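Keep work gloves and cloths together in a basket with openings in the sides, placed on a clear surface near the door.

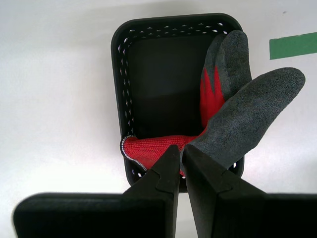
Biljana Dumitrescu
Coated gloves should be stored with the cuffs inside the basket. Wipe the surface before refilling.

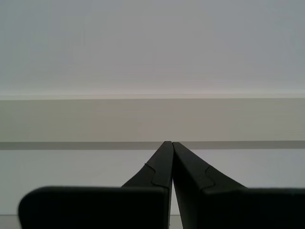 Cloths
Fold or roll thick cloths and place them last. Residents of Costigan are asked to launder them separately from gloves.

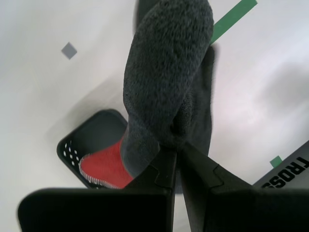
Fluria writes that cloths in her workshop stay fresher in a second basket, with the gloves kept apart until December.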